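Play leaders wanted for the block room at Derside

Derside is a small play and learning house in Drikville. We are open for families with children from two to seven years, and in the mornings also for groups from the kindergartens near us. From December we are looking for two part-time play leaders for our block room. The position is for 28 hours every two weeks, with a contract of one year that can be made longer.

The block room is the oldest part of our house. It started with one box of building blocks which the Namboodiri family gave to us, and today it has 972 blocks in the catalog, in many sizes and colors. The children build on tables and on the floor. We don't use plans or models to copy. An adult sits near, watches, asks a question sometimes, and helps when a tower falls on somebody's foot.

What you will do

You prepare the tables before the first group comes at 8:30 in the morning. You choose which blocks go out, and you should be able to tell us why you have chosen them. You receive the children and the parents, you learn the names, and you stay with a group of maximum 6 children at one table. After each group you write a short note in the room diary, in English, by hand or on the computer. At the end of the day you sort the blocks by size and look for splinters, loose paint and torn corners. Damaged blocks go in the repair drawer and you write them on the list.

One afternoon in the month all play leaders meet with Bindu Mathew, who is responsible for the room, and talk over the diaries. This time is paid.

What we ask from you

You have worked with small children before, for at least one year. It can be in a school, in a daycare, in a family or in a library. A diploma is welcome but it is not a condition. You speak English well enough to talk with parents about their child. Other languages are a big help to us, please write them in your letter, also if you speak them only a little. You can sit at a low table and get up again many times in one day. You are patient with parents too – some of them want to build the tower themselves.

We need a background check before the first day. We pay the cost of it.

What we offer

The pay is 22 dollars for an hour. You get a paid training of three mornings, lunch on the full days, and a free family card for the house. The bus stop Jastusham is in front of our door, and there is a place for bicycles in the yard.

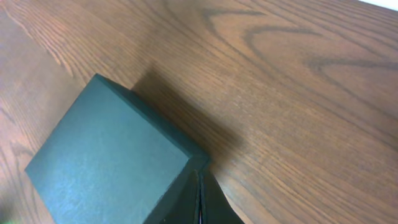
Care of the tables and blocks is a real part of this work, and we would like that you enjoy it. Tables are wiped with a cloth that is only a little damp, along the grain, and then dried at once. We don't put plastic covers on them. Children look at a wooden table very closely when they are allowed to, and big dark loops in the grain like these can become a lake or a racing road before the first block is down. A good play leader leaves time for this. It is also why we often begin with one single block, such as the dark green cube, and bring the others later.

How to apply

Please send us a letter of one page and a list of your past work. In the letter, tell us about one time when you watched a child play and you changed your mind about something. We read this part first. You can bring the letter to the front desk or send it by post to Derside, Play Leaders, 124 Mill Road, Drikville. Write your phone number clearly.

We invite people for a visit of two hours in the block room, with a group present, and after it a short talk with Bindu Mathew. Everyone who applies gets an answer from us, also when the answer is no.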